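4장 원본 표 연결과 새로 고침 설정

이 장에서는 Plilden 대시보드에 스프레드시트 원본을 연결하고 새로 고침을 예약하는 순서를 설명합니다. 설치와 계정 등록은 3장까지 끝낸 것으로 봅니다. 차트 서식은 6장에 있습니다.

예제 파일은 Inskip 통합 문서를 씁니다. 시트 2개, 열 17개이고 본문은 2300행입니다. 본인 파일로 따라 해도 되지만 행 수나 합계가 설명과 다르게 나옵니다.

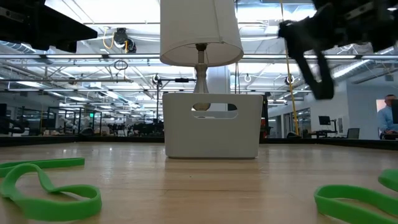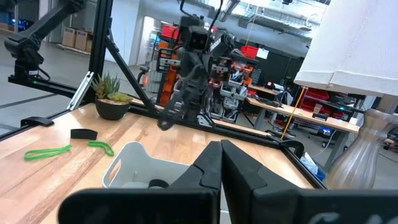

Trevor Fairclough: 4.2의 머리글 정리를 건너뛰고 바로 연결했다가 열 이름이 전부 Column으로 들어왔습니다. 연결을 지우고 처음부터 다시 하니 정상입니다. 이미 연결한 뒤에 머리글만 고치는 방법도 있으면 적어 주세요.

머리글만 고치는 방법은 4.5의 "열 이름이 Column으로 표시될 때" 항목에 추가했습니다.

4.1 시작하기 전에

다음을 확인합니다.

- 통합 문서가 xlsx 형식으로 저장되어 있습니다. xls, csv 파일은 먼저 변환합니다.
- 파일이 공유 폴더 또는 Codosine 저장소에 있습니다. 개인 바탕 화면의 파일은 연결은 되지만 예약 새로 고침은 되지 않습니다.
- Plilden 계정에 편집자 권한이 있습니다. 보기 권한만 있으면 [데이터] 메뉴가 회색으로 표시됩니다.
- 파일에 열기 암호가 없습니다. 시트 보호는 그대로 두어도 됩니다.

주의: 원본 파일을 다른 사람이 편집 중일 때 연결을 만들면 마지막으로 저장된 상태가 들어옵니다. 편집 중인 내용은 다음 새로 고침에 반영됩니다.

참고: 메뉴 이름은 한국어 화면 기준입니다. 영어 화면에서는 [데이터]가 Data, [연결]이 Connections, [예약]이 Schedule로 나옵니다.

4.2 원본 표 정리

Plilden은 시트 전체가 아니라 표 단위로 데이터를 읽습니다. 범위를 표로 바꾸지 않은 시트는 연결 목록에 나타나지 않습니다.

1. 통합 문서를 열고 "주문" 시트로 이동합니다.
2. 첫 행이 머리글인지 봅니다. 제목이나 작성자 이름이 위에 있으면 그 행을 삭제하거나 다른 시트로 옮깁니다.
3. 머리글 행에 빈 셀이 있으면 이름을 입력합니다. 같은 이름을 두 번 쓰지 않습니다.
4. 병합된 셀을 모두 해제합니다. 해제하면 첫 셀에만 값이 남으므로 나머지 셀에 같은 값을 채웁니다.
5. 데이터 안의 아무 셀이나 선택하고 Ctrl+T를 누릅니다.
6. [머리글 포함]을 선택하고 [확인]을 누릅니다.
7. [표 디자인] 탭의 [표 이름]에 tbl_주문을 입력하고 Enter를 누릅니다.
8. "거래처" 시트에서도 같은 작업을 하고 이름을 tbl_거래처로 지정합니다.
9. 파일을 저장하고 닫습니다.

표 이름에는 공백과 하이픈을 쓸 수 없습니다. 밑줄은 됩니다.

소계 행이 중간에 들어 있는 파일이 많습니다. 소계가 남아 있으면 대시보드에서 합계가 두 배로 계산됩니다. 필터로 "소계", "합계", "계"를 찾아서 그 행을 삭제하고, 표 맨 아래의 요약 행도 끕니다.

참고: 빈 행은 삭제하지 않아도 됩니다. 연결할 때 빈 행은 제외됩니다. 다만 공백 문자만 들어 있는 셀은 빈 셀로 취급되지 않습니다.

4.2.1 열 형식 맞추기

한 열에는 한 가지 형식만 둡니다. 숫자 열에 "미정"이나 "-"가 하나라도 있으면 열 전체가 텍스트로 들어오고, 합계와 평균을 쓸 수 없습니다.

날짜 열은 특히 확인이 필요합니다. 셀 왼쪽에 붙어 정렬된 날짜는 대개 텍스트입니다. 바꾸는 순서는 다음과 같습니다.

1. 날짜 열을 선택합니다.
2. [데이터] 탭에서 [텍스트 나누기]를 누릅니다.
3. [구분 기호로 분리됨]을 선택하고 [다음]을 누릅니다.
4. 구분 기호를 모두 해제하고 [다음]을 누릅니다.
5. 열 데이터 서식에서 [날짜]와 [년월일]을 선택합니다.
6. [마침]을 누릅니다.

연도 없이 월만 적힌 열("5월" 같은 값)은 날짜로 변환되지 않습니다. 연도 열을 따로 만들고 두 열을 합쳐서 쓰십시오. DATE 함수로 매월 1일을 만들어 두면 월별 차트에 그대로 쓸 수 있습니다.

거래처 코드처럼 앞에 0이 붙는 값은 텍스트로 둡니다. 숫자로 바꾸면 앞의 0이 사라지고 tbl_거래처와 맞지 않게 됩니다.

4.3 연결 만들기

1. Plilden에 로그인하고 대시보드를 엽니다. 새 대시보드를 만들려면 [새로 만들기]를 누르고 이름을 입력합니다.
2. 오른쪽 위의 [편집]을 누릅니다.
3. [데이터] 메뉴에서 [연결]을 선택합니다.
4. [연결 추가]를 누르고 [스프레드시트]를 선택합니다.
5. 위치를 선택합니다. 공유 폴더면 [경로], Codosine 저장소면 [저장소]를 선택합니다.
6. 파일을 찾아 [열기]를 누릅니다.
7. 표 목록에서 tbl_주문과 tbl_거래처를 선택합니다.
8. [미리 보기]를 눌러 처음 몇 행을 확인합니다.
9. 문제가 없으면 [가져오기]를 누릅니다.

가져오기가 끝나면 표 이름 옆에 행 수가 나옵니다. 예제 파일의 tbl_주문은 2300, tbl_거래처는 188로 표시되어야 합니다. 숫자가 작으면 표 범위가 중간에서 끊긴 것입니다. 통합 문서로 돌아가 표 오른쪽 아래 모서리를 마지막 행까지 끌어 내린 다음 저장하고 8번부터 다시 합니다.

주의: [경로]를 쓸 때는 드라이브 문자로 시작하는 경로를 넣지 마십시오. 같은 폴더라도 사용자마다 드라이브 문자가 다를 수 있고, 예약 새로 고침은 서버에서 실행됩니다. 서버 이름으로 시작하는 전체 경로를 입력합니다.

4.3.1 두 표의 관계 지정

주문 표에는 거래처 코드만 있고 거래처 이름과 지역은 거래처 표에 있습니다. 지역별 차트를 만들려면 두 표를 연결해야 합니다. 시트에서 VLOOKUP으로 이름을 미리 끌어와도 결과는 같지만, 행이 늘어날 때마다 수식을 확인해야 합니다.

1. [데이터] 메뉴에서 [관계]를 선택합니다.
2. tbl_주문의 "거래처코드"를 tbl_거래처의 "거래처코드"로 끌어다 놓습니다.
3. 관계 종류에서 [다대일]을 선택합니다.
4. [일치 확인]을 누릅니다.
5. 일치하지 않는 코드가 있으면 목록을 내려받아 원본에서 고칩니다.
6. [저장]을 누릅니다.

[다대일]을 선택할 수 없으면 거래처 표에 같은 코드가 두 번 이상 있는 것입니다. 통합 문서에서 코드 열을 선택하고 [조건부 서식], [셀 강조 규칙], [중복 값]을 차례로 눌러 찾습니다. [중복된 항목 제거]는 바로 쓰지 않는 편이 좋습니다. 코드는 같고 지역이 다른 행이 있을 때 아래쪽 행이 확인 없이 삭제됩니다.

참고: 코드 뒤에 공백이 붙어 있으면 눈으로는 같아 보여도 일치하지 않습니다. 원본에서 TRIM 함수로 정리한 뒤 값만 붙여 넣습니다.

4.4 새로 고침 설정

연결을 만든 직후에는 수동 새로 고침만 켜져 있습니다.

4.4.1 수동 새로 고침

대시보드 위쪽의 화살표 단추를 누릅니다. 편집 모드가 아니어도 됩니다. 새로 고치는 동안 차트에는 이전 값이 표시되고, 끝나면 한꺼번에 바뀝니다. 도중에 창을 닫아도 작업은 서버에서 계속됩니다.

4.4.2 예약 새로 고침

1. [데이터] 메뉴에서 [예약]을 선택합니다.
2. 연결 이름 옆의 스위치를 켭니다.
3. 주기를 [매일]로 지정합니다.
4. 시각을 입력합니다. 예제에서는 오전 6시를 씁니다.
5. 시간대가 서울인지 확인합니다. 계정을 영어 화면으로 처음 만든 경우 런던으로 되어 있습니다.
6. [실패 시 알림]에 받을 사람의 전자 메일 주소를 입력합니다.
7. [저장]을 누릅니다.
8. [지금 시험 실행]을 눌러 결과가 "완료"로 나오는지 봅니다.

시각은 원본 파일이 저장되는 시각보다 뒤로 잡습니다. 다른 시스템이 밤사이에 파일을 내보내는 환경이라면 그 작업이 끝나는 시각을 담당 부서에 확인하십시오. 파일이 잠겨 있는 동안 예약이 실행되면 그 회차는 실패로 기록되고 다음 예약까지 이전 값이 남습니다.

주의: 예약은 만든 사람의 권한으로 실행됩니다. 그 사람의 계정이 중지되면 예약도 멈춥니다. 담당자가 바뀌면 새 담당자가 [예약] 화면에서 [소유권 가져오기]를 누르고 저장합니다.

4.4.3 추가 방식과 바꾸기 방식

새로 고침 방식은 연결마다 따로 지정합니다.

바꾸기: 기존 데이터를 지우고 원본 전체를 다시 읽습니다. 기본값입니다. 원본에서 고치거나 삭제한 행이 그대로 반영됩니다.

추가: 원본에서 새로 생긴 행만 읽어 뒤에 붙입니다. 행이 많을 때 빠르지만 이미 읽은 행의 수정 내용은 반영되지 않습니다. 고유 번호 열이 있어야 합니다.

예제 파일은 바꾸기로 둡니다. 매달 새 파일로 교체되고 지난달 내용이 빠지는 원본이라면 추가를 선택하고, "주문번호"를 고유 번호 열로 지정합니다. 추가에서 바꾸기로 되돌리면 쌓아 둔 지난 데이터가 지워집니다. 되돌리기 전에 [내보내기]로 사본을 저장해 두십시오.

4.5 문제 해결

열 이름이 Column으로 표시될 때

첫 행이 머리글로 인식되지 않은 경우입니다. 연결을 지우지 않고 고칠 수 있습니다.

1. 통합 문서에서 4.2의 2번과 3번을 하고 저장합니다.
2. Plilden의 [연결] 화면에서 해당 표의 점 세 개 단추를 누릅니다.
3. [구조 다시 읽기]를 선택합니다.
4. 이전 이름과 새 이름이 나란히 표시되면 짝이 맞는지 확인하고 [적용]을 누릅니다.

이미 만든 차트가 있으면 4번에서 짝을 맞춘 열은 차트에 그대로 이어집니다. 짝을 맞추지 않은 열을 쓰는 차트는 "필드 없음"으로 표시되므로 차트를 열어 열을 다시 지정합니다.

표 목록이 비어 있을 때

시트에 표가 없거나, 표를 만든 뒤 파일을 저장하지 않은 경우입니다. 파일을 저장하고 [목록 새로 고침]을 누릅니다. 이름 관리자에서 만든 이름 범위는 목록에 나오지 않습니다.

합계가 원본과 다를 때

다음 순서로 확인합니다.

1. 대시보드에 필터가 걸려 있는지 봅니다. 필터는 왼쪽 위에 작은 깔때기로 표시됩니다.
2. 소계 행이 남아 있는지 봅니다.
3. 관계의 방향을 봅니다. 거래처 표에서 주문 표로 거꾸로 지정하면 일부 주문이 빠집니다.
4. 금액 열에 텍스트로 저장된 숫자가 있는지 봅니다. 셀 왼쪽 위의 초록색 삼각형으로 알 수 있습니다.

네 가지가 모두 정상이면 마지막 새로 고침 시각과 원본의 저장 시각을 비교합니다.

예약이 "권한 없음"으로 실패할 때

예약을 만든 사람이 파일을 열 수 있어도 서버 계정이 폴더를 읽지 못하면 이 오류가 납니다. 폴더 관리자에게 서버 계정의 읽기 권한을 요청하십시오. 쓰기 권한은 필요하지 않습니다. Codosine 저장소를 쓰는 경우에는 [저장소 설정]에서 [Plilden 읽기 허용]을 켭니다.

예약이 "구조 변경됨"으로 실패할 때

원본에서 열 이름을 바꾸거나 열을 삭제한 경우입니다. 열 순서만 바꾼 것은 문제가 되지 않습니다. 새 열을 추가한 경우에도 실패하지는 않지만 그 열은 [구조 다시 읽기]를 하기 전까지 차트에서 고를 수 없습니다.

한글이 깨져 보일 때

csv에서 변환한 파일에 생깁니다. xlsx로 저장하기 전에 이미 깨져 있었으므로 csv부터 다시 엽니다. [데이터] 탭의 [텍스트/CSV에서]를 누르고 파일 원본을 65001: 유니코드(UTF-8)로 선택합니다. 그래도 깨지면 949: 한국어로 바꿔 봅니다.

4.6 연결 복사와 삭제

같은 원본으로 다른 대시보드를 만들 때는 연결을 새로 만들지 말고 공유합니다. [연결] 화면에서 [공유]를 누르고 대상 대시보드를 선택하면 예약도 함께 적용됩니다. 연결을 따로 만들면 예약이 대시보드마다 실행되어 두 화면의 숫자가 서로 다른 시점의 값이 될 수 있습니다.

연결을 삭제하는 순서:

1. [연결] 화면에서 [사용 중인 차트]를 눌러 목록을 확인합니다.
2. 목록의 차트를 다른 연결로 옮기거나 삭제합니다.
3. 점 세 개 단추를 누르고 [연결 삭제]를 선택합니다.
4. 연결 이름을 입력하고 [삭제]를 누릅니다.

삭제해도 원본 통합 문서에는 영향이 없습니다. 삭제한 연결은 복구할 수 없고, 추가 방식으로 쌓아 둔 데이터도 함께 없어집니다.

Vostton 버전에서 옮겨 온 대시보드에는 이름이 legacy로 시작하는 연결이 남아 있습니다. 이 연결은 새로 고침이 되지 않으며 보기만 가능합니다. 4.3의 순서로 새 연결을 만들고 차트를 옮긴 다음 삭제하십시오. 계산 필드는 자동으로 옮겨지지 않으니 수식을 복사해 두어야 합니다. 계산 필드의 문법은 5장을 참고하십시오.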